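Supporting a football club 2776 miles from your house is a great way to ruin breakfast. A thread.

1/ My club is Drundetside. You have not heard of them. They play in the fourth tier, in front of 490 people on a good day, and kickoff is at 7 a.m. my time. My alarm has a name and the name is Regret.

2/ I picked them in October because I liked the badge. It has a heron on it. I was later told it's a goose.

3/ The owner is a company called Zilden, which makes gutters. The shirt sponsor is Widon, which makes slightly different gutters. I assume the Christmas party is tense.

4/ Our striker, Qian, has scored 5 goals this season. Three were penalties and one went in off his back while he was arguing with the linesman. I would take a bullet for this man.

5/ The overseas fan club is me, Rongrong Li, and a guy in Ohio who joined by mistake and is too polite to leave. Rongrong runs the match chat. She types GOAL before my stream shows it, every time, and has been asked to stop. She has not stopped.
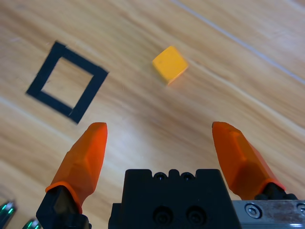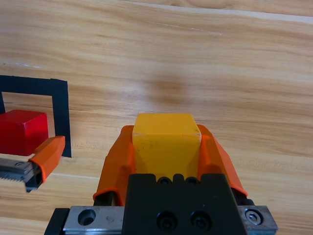
Wooden tabletop, twice. Yellow block in both.

6/ People ask why I don't follow a big team. I did! For years! They won a lot, I bought the scarf, and I felt like I was cheering for a bank.

7/ With Drundetside I know what the groundskeeper thinks about the back four. He puts it in the matchday program. The program is four pages and he gets one of them.

8/ The stream is a single camera on a pole. When it's windy you mostly get the parking lot. I watched a silver hatchback for the whole second half of the cup game and still came away thinking we needed more width.

9/ We lost that one 3-0, by the way. The hatchback was our best performer.

10/ Next up is an away game at the team directly below us, who have a worse pitch and a better goalie. Rongrong says we'll get a draw. Ohio says "good luck to both sides" – he says this every week and we're going to have to talk to him.

11/ Alarm is set. If anyone wants in, there's room in the chat. Mute Rongrong until full time.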